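Home News Residents Services Newsletter Archive Contact

Linen Room Reorganization Enters Its Second Stage

Shared 15 times | 2 comments

The Residential Services Office at Marnen House has completed the first stage of the linen room reorganization and will begin the second stage on 31st October. Residents and staff are asked to read the following notes before bringing items to the counter.

The linen room serves the three residential wings and the guest corridor. It was last rearranged when the Hullell wing opened, and the shelving plan drawn up then no longer matched the way the room is used. Sheets, blankets, table linens and small supplies had come to share the same shelves, and requests for single items often took longer to fill than requests for full sets. A review carried out in May by Benvinda Ramalho, Supervisor of Residential Services, recommended that bulk linens and small supplies be stored separately and that every shelf carry a printed label.

In the course of the first stage, staff checked 3677 items against the inventory. Pieces in good condition were returned to stock. Worn towels were set aside for cleaning use in the workshop, and 78 blankets were sent for repair. The inventory has been updated and a copy may be consulted at the front desk during office hours.

What Has Changed

Bed linens are now kept on the long wall, arranged by bed size. Single sheets are nearest the door and double sheets are at the far end. Pillowcases are no longer folded into the sheet sets and should be requested by number on the issue slip. Table linens for the dining hall have been moved to the closed cabinet, and the key is held by Raquel Godinho in the catering office.

Small supplies, including spare buttons, name tapes, laundry pins and mending thread, have been taken out of the drawers and placed in open containers. Each container holds one kind of item. Staff filling requests should return a container to its own place on the shelf before taking down another.

Sorting at the Table

The sorting table remains in use for folding and checking. Pale linens and dark linens are to be handled at separate times, and small supplies should be kept to one side while large pieces are being folded. The smoky gray see-through containers are reserved for small supplies and should not be used for soap, cleaning liquids or food.
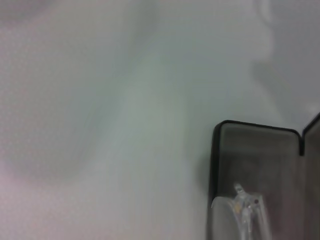
Arrangements for the Second Stage

The second stage will cover blankets, quilts and curtains. During this period the counter will remain open for the exchange of sheets and towels, but requests for extra blankets should be submitted one day in advance. Forms are available at the front desk and from wing coordinators. Salvador Sequeira will coordinate requests from the Hullell wing, and Sotiris Deligiannis will do so for the remaining two wings and the guest corridor.

Residents who hold house blankets they no longer need are invited to return them to the counter. Returned items should be clean, folded and free of personal name tapes. Privately owned bedding cannot be accepted into house stock.

The budget approved for the project is $2000, covering labels, containers and shelf repairs. No change will be made to the laundry fee.

Questions regarding lost or misdirected items should be addressed in writing to Tomás Moreira at the Residential Services Office. Please include your room number, a short description of the item and the date on which it was handed in.

Previous: Dining Hall Hours | Next: Eshun Garden Path Repairs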